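The Saucepan Lid and Where It Goes

Every household newsletter gets round to washing up sooner or later, usually in the dark end of winter when there is no gardening to write about. We held out until March. Then three separate letters arrived at the Dellis office on the same subject, and the subject was glass lids.

The complaint goes like this. You wash the pan and the plates, then the lid, and the lid comes up looking perfectly clean. You leave it to drain and go off to do something more rewarding. When you come back there is a grey bloom across the middle, a tidemark round the rim and, under the knob, a small reservoir of water that it has been saving to tip down your sleeve.

We live with four of these lids in the flat above the Bouazza bakery, which came with a kitchen sink of the depth usually associated with soup plates. A lid of any size has to go in at a slant, and the tap then hits it at exactly the angle needed to reach the wall, the window and the person. For the past year, therefore, the big lids in our house have been done in the bathroom. Visitors find this odd. They are welcome to come and mop.

The bathroom basin has a good deal to recommend it. It is squarish, it has a flat floor, and you can turn a lid in it like a steering wheel without clipping the sides. The drawback is that you are washing up next to the hand soap, and there is always somebody who wants to brush their teeth.
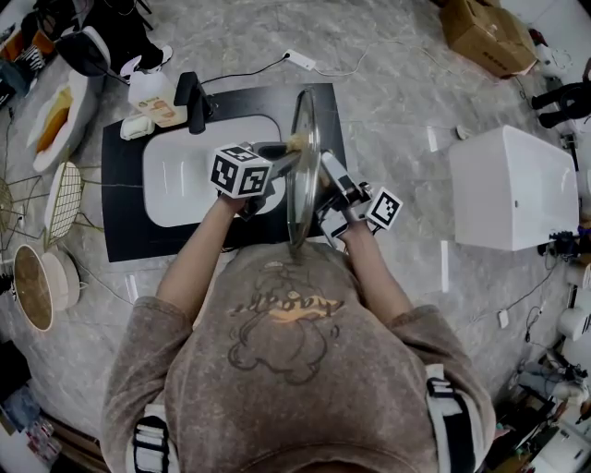 Lid on its edge over the basin, knob to one side. Bear sweatshirt optional.

Holding it upright is the part that matters. Laid flat, a lid is a dish, and it will collect whatever you pour on it. On its edge, the water runs off in a sheet and takes the suds along. Hold it by the rim and leave the knob alone, as the knob is where the trouble lives. On most lids it is held by a single screw, and there is a gap beneath it that the sponge will never reach. Ours had been harbouring what I can only call gravy.

An old toothbrush will get in there if you are patient. If you are feeling bold, undo the screw, wash the knob separately and dry both halves before putting them back together. Do this over a towel. The washer is the size of a lentil and has ambitions to see the drains. Two of our four lids are now assembled with washers from the ironmonger on Urerora Street, who sold them to me in a bag of 400, that being apparently the smallest number in which a washer can be bought. If any reader would like 398 of them, write in.

As for the bloom, that is only limescale, and white vinegar will shift it. Wipe it on, leave it for 9 minutes (I tried five and I tried fifteen, and this was as long as I could stand the smell), rinse it off and use a dry tea towel straight away. Air drying is how you got the bloom in the first place. Please rinse the basin afterwards too, or the next person to wash their face will smell like a chip shop.

Storage I have less to say about. A reader in Nedisus keeps hers in a letter rack, which sounds marvellous until you own a lid wider than a letter. Ours stand behind the bread bin, leaning on one another, and come down like dominoes whenever anyone wants toast.

Next month: the cheese grater, and whether it can be washed with any skin left. Letters to the usual address by Friday, please, and no more about egg cups. We have had plenty about egg cups.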